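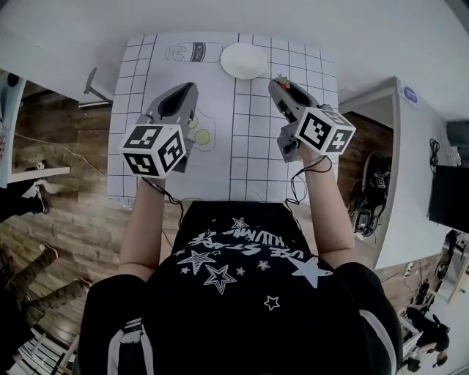

Two hand-held grippers with marker cubes over the grid mat, seen from above.

Marker cubes or wrist camera odometry for hand-held gripper demos?

We record table-top demonstrations with a pair of hand-held grippers, no arm involved. Each has a white cube on its back with fiducial markers on the faces, and the overhead view gives us the pose. Policies trained on this do well on the carton task and badly on the plate task. Over 967 demonstrations, 49 were thrown out because one cube was lost for more than 16 consecutive frames. I suspect the remaining plate demos also have poor rotation estimates. Is it worth moving to visual-inertial odometry, or can the cubes be made to work? The mat is a printed grid and stays fixed to the table.
Posted by sukgate_lab, Fri 27 September

Esmaeil Rahimi
Keep the cubes. A single square marker seen nearly face on has two pose solutions with similar reprojection error, and a per-frame solver will flip between them. Solve for the whole cube as one rigid body, using the corners of every visible face. Measure the face-to-face transforms once with a proper calibration, as glued faces are never quite square. Then smooth over the full recording - you are working offline, so there is no need for a causal filter.
Before changing anything, plot the rotation residual against the number of visible faces. We did this on the Muvine set and nearly all the bad frames had one face in view. Refitting removed most of the flips and the plate task went from 16 successes to 31 in 40 trials, same network, same demos.
Odometry drifts, and with two grippers you also have to align two maps. For bimanual work the relative pose matters more than either absolute one.

nestura_k
just use odometry, cubes are a pain

McAlister
Agree with the first reply on the joint fit. Check your exposure too. Motion blur shifts the corners well before detection fails, so a frame can pass and still be wrong. Shorter exposure and more light helped us more than a better solver did.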